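3. Study Area and Methods

3.1 Why sidewalk surface matters to walking comfort

Most work on walkability counts things that can be read from a map: block length, number of crossings, distance to shops. Surface is usually left out or reduced to a yes-or-no entry for whether a sidewalk exists. People who use canes, strollers or wheeled luggage respond to more than that. They notice joints between slabs, changes in texture, slopes toward the curb and the width left over once poles and street furniture are taken out. The Goscombe index, which we adapt in this paper, was designed to put these features on the same footing as the map-based ones.

The original index gives each block face a single score. We found this too coarse for commercial streets, where one block face may pass a long building front, an open corner and a narrow gap between buildings. We therefore scored segments instead. A segment begins or ends wherever the usable width, the building line or the surface material changes.

3.2 Survey of pedestrians

The survey was carried out in the Gudari district, a mixed area of offices, apartments and ground-floor shops. Data collection began in November and was limited to dry days, as wet paving was expected to affect answers about grip. Interviewers approached adults who were walking alone or in pairs and asked them to rate the stretch they had just walked on comfort, evenness and ease of passing other people. Each rating used a five-point scale. People who said they worked in street maintenance or construction were thanked and left out.

After incomplete forms were removed, 1,996 responses remained. No segment was kept in the analysis with fewer than 200 responses. Two short segments next to a parking entrance fell below this limit and were dropped. Morning and evening responses were pooled after a check showed no meaningful difference between them on any of the ratings.

3.3 Surface scoring

Surface condition was scored by 3 raters working separately. Each rater walked every segment in both directions and filled in the Vasiliauskas sheet, which covers joint width, height difference at joints, loose material and cross slope. Height differences were measured with a feeler gauge. Cross slope was taken with a digital level placed at right angles to the walking direction, once at each end of the segment and once in the middle.

Where the raters disagreed by more than one point on any item, they returned to the segment together and agreed on a score. This happened most often for cross slope near driveways, where the reading depends heavily on where the level is placed. Agreement on joint width was high from the start. Texture proved harder. The sheet asks whether a surface is smooth, medium or coarse, and the raters at first used "medium" for almost everything. We replaced the three words with a set of printed reference samples and repeated the texture scores for all segments.

3.4 Setting types

Segments were grouped by setting before the ratings were compared, so that a coarse surface beside a road would not be set against a smooth one in an enclosed plaza. The grouping followed the Okby scheme, which looks at what borders the walking area: a building front, a roadway, a street corner, or buildings on either side. Segments that fit more than one group were assigned to the one covering the greater part of their length. The same paving material may appear in several groups. Figure 3 illustrates the setting types using computer-rendered views.

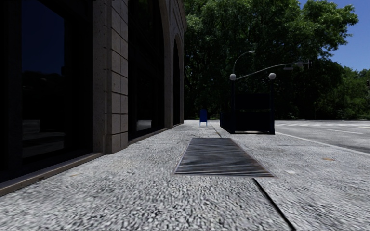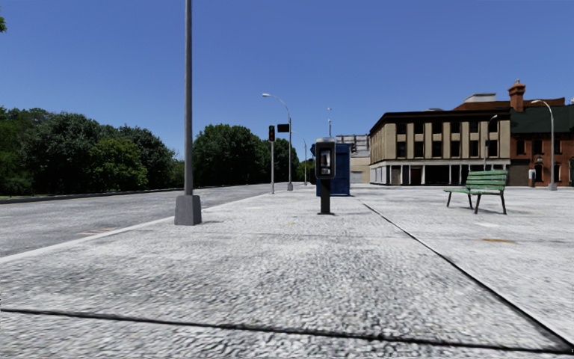
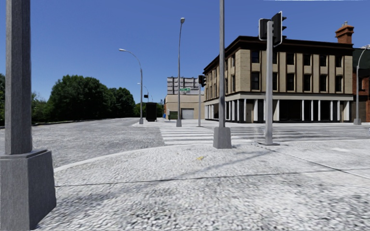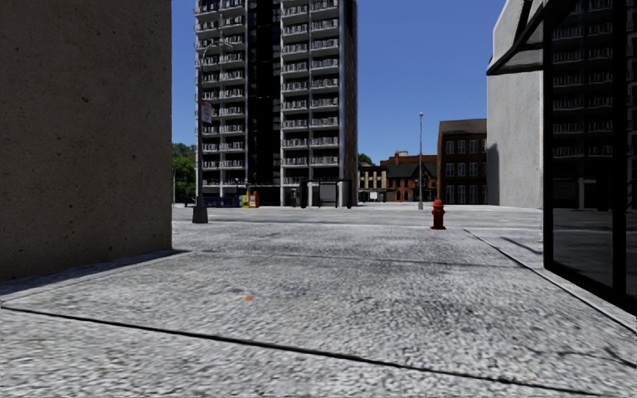

Figure 3. Rendered views of setting types, in order: building front, roadway edge, street corner, and plaza between buildings. The paving has a coarse, speckled or mottled surface in all four.

3.5 Statistical analysis

Comfort ratings were modeled with a mixed ordinal regression. Surface score, usable width and setting type were entered as fixed effects, and segment was entered as a random effect. Age group and the use of a walking aid were included as controls. We tested the interaction between surface score and walking aid in a separate model, as the number of people using an aid was small on several segments.

Missing answers to single items were not filled in. A respondent who skipped the question on evenness, for instance, was kept in the comfort model but left out of the evenness model. Results for evenness and ease of passing are reported in the same form as those for comfort.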